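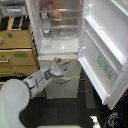 Plarncombe Allotment & Kitchen Club

Stop buying for the person you wish you were

I did my big shop on Friday for years, and every week I came home with kale. I don't like kale! I like the idea of me eating it. By the next shop it had gone to the compost, and I'd be at the till with another bag (and a celeriac, once, which we won't discuss).

So since June I've shopped every 2 days, on foot, with one bag. Nuala Tierney thinks I'm mad and says her freezer saves her a fortune. Maybe it does. But I've seen that freezer, and there's a pie in there older than her grandson.

A fridge with gaps in it used to make me panic a bit. Now I quite like opening the door and knowing what's for tea.

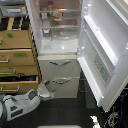
What about big families?

Fair point, and I haven't got one. Teresa Flanagan feeds six and would laugh me out of the shop. I'd still say skip the kale.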